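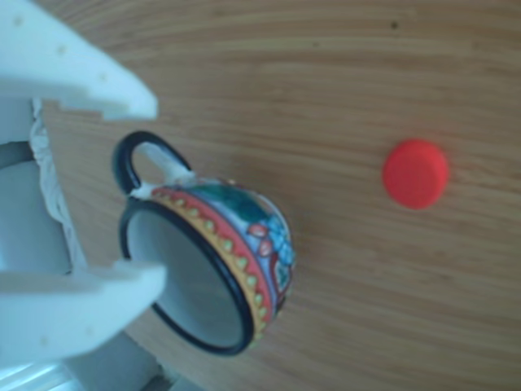 A small painted cup with a black rim and a black handle.

VILLANUEVA's hand-painted tableware is heading for Palness this November, and the prices are already raising eyebrows.

Ondwood, the homeware store on the harbor road, says it will stock 432 pieces from a workshop in Villanueva, including small cups, bowls and a few serving plates. A single cup will sell for $123. A boxed set of 7 goes for $900, a saving that does not amount to even the price of one cup.

The store says every piece is painted by hand and that no two are alike. It has not said how many painters work there, how long a cup takes or what share of the price they get. Asked for those details, Ondwood sent over its catalog – a handsome thing, with no answers in it.
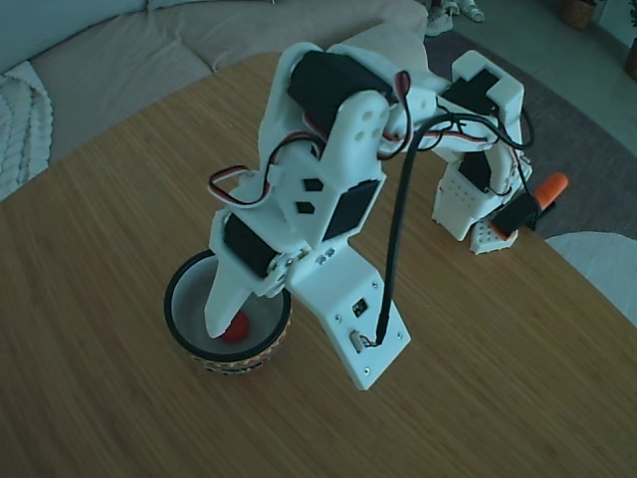
Bowls may be the harder sell. Plain ones can be had for a few dollars at the Venirthorpe market, and shoppers there seemed in no hurry to trade up. Ondwood calls its range "everyday ware for real tables," yet the care leaflet warns against dishwashers, microwaves and long soaking.

A similar line went on sale in Venirthorpe last spring and was marked down by summer. Ondwood says that was a different supplier.

The cups go on the shelf at 10 in the morning on opening day, with a limit of two boxed sets per customer.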